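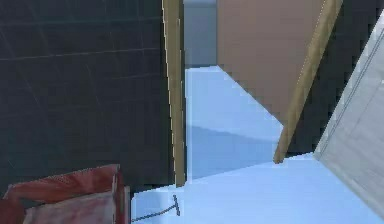
# What Is a Mountain Pass?

*A page for young visitors, prepared by the Nadau Visitor Office*

A mountain pass is a low place between two higher places. When people need to cross a range of mountains, they look for the lowest and safest way over. Travelers have used passes for a very long time, first on foot, then with pack animals, and now by car, bus and bicycle.

The road between Nadau and Orar goes over the Mikine Pass. The top of the pass is 1,004 meters above the sea. The peaks on each side are much higher, and no road crosses them.

## Why does the road bend so much?

A straight road up the side of a mountain would be too steep for most vehicles. Road builders solve this problem with sharp turns called **switchbacks**. The road goes across the slope, turns, and comes back a little higher up. The trip is longer, but each part of the climb is gentle.

Visitors who feel sick on winding roads should look far ahead through the front window and leave their books and games until the bus has stopped.

## Is it colder at the top?

Usually, yes. Air gets thinner as you go up, and thin air is often cooler. On a clear spring morning, children may leave Nadau in short sleeves and need a jacket at the pass. Clouds can also cover the road quickly. From below they look like ordinary clouds, but inside them everything seems gray and damp, like fog.

Snow normally begins in December. The road may then be closed for a few hours or for several days. A sign at the edge of Nadau shows whether the pass is open.

## Where do travelers rest?

Long ago, people crossing a pass could not always finish the trip before dark. Shelters were built where they could eat, sleep and wait for better weather. The old shelter at Chacko stands at 946 meters, just below the top on the Orar side. Its main room is open to visitors in summer. A flat path of 200 meters leads from the parking area to the door.

Children are asked to stay on the path – the grass beside it hides holes and loose stones.

## Words to know

- **Range:** a group of mountains in a line
- **Peak:** the pointed top of a mountain
- **Slope:** ground that goes up or down
- **Elevation:** how high a place is above the sea

## Something to try

Ask an adult for a map of the area and find the thin brown lines on it. These are contour lines, and every point on one line has the same elevation. Find the line marked 1,000, then follow the road to see where it crosses.

*Page last checked: 2020-02-26*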